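Can a machine do the laundry yet? Common questions
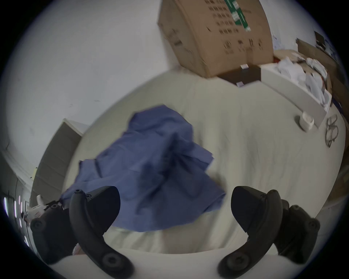
Oliwia Bednarek
Household tasks editor, Dritetti

Readers send us much the same questions every month. These answers were last checked in May.

Can a robot fold my clothes?
Some can, slowly, if the clothes are laid out one at a time and are all of a similar type. A full basket of mixed washing is still too much for any machine we have looked at.

Why is cloth so hard?
A mug has the same shape wherever you put it down. A crumpled blue cloth on a white sheet has folds on top of folds, and its edges can end up anywhere. The machine has to find a corner or a hem before it can start, and every pull changes the shape again.

Are two fingers enough?
For picking up and moving cloth, yes. For smoothing it flat, two fingers are awkward, and most people would use the whole palm. Hubert Ammann, who runs our tests in Zarnby, thinks two arms matter more than extra fingers.

How do the machines learn?
Mostly from people doing the job with a gripper held in the hand, over and over. Our own folding set, Nirix, has 3143 recordings. Of those, 2916 were good enough to keep.

Is that a lot?
No. The first 1000 taught us mainly which recordings to throw away. Towels improved quickly after that. Shirts did not, and sleeves remain the usual place for things to go wrong.

What about shop floors?
Better. Moving boxes of a known size is ordinary work for machines now. Bagging loose garments is still done by hand in most places we visit.

Does the bed need to be cleared first?
For a robot, it helps. Glasses, papers and other small things left near the washing are easy to knock or pick up by mistake.

Should I wait before buying a folding machine?
If you want something that takes the basket and gives back a neat pile, yes. We would want to see 100 mixed items folded without help before recommending one.

Can I send in a question?
Yes, use the contact form. Hubert goes through the messages on Monday.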